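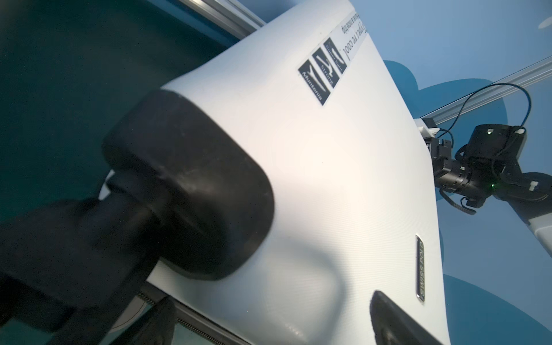 Reading time: 3 min

Unit 5: Hard-Shell Luggage, Surface and Markings
Course notes, Kumudini Bandara

Shell texture. A fine diagonal rib on a matte white shell breaks up glare and makes light scuffs harder to find. Inspect under a low side light, turning the case once. Broad ridges stiffen the panel. They also take the first contact when the case slides along a belt, so wear is recorded there separately.

Local deflection. A thin shell gives under side pressure. Note where the load is applied and whether the panel recovers after release. Permanent dents go on the form as damage, temporary ones as flex.

Markings. Separate maker's marks from owner's marks.
Maker's: the narrow metallic badge, dark center, silver border, reading SWISS POLO.
Owner's, or treated as such: the three square black stickers in a row (two legible as "Munteania" and "Strend") and the white printed label with "you're cool".
Copy the wording as printed. Do not interpret emblems.

Adhesives. Ribbed surfaces hold a sticker only at the high points. Lift one corner at a low angle before applying any solvent. Residue in the grooves is brushed along the rib direction.

Exercise for August: complete form 273 for one case of your own. Return to Pranab Sultana.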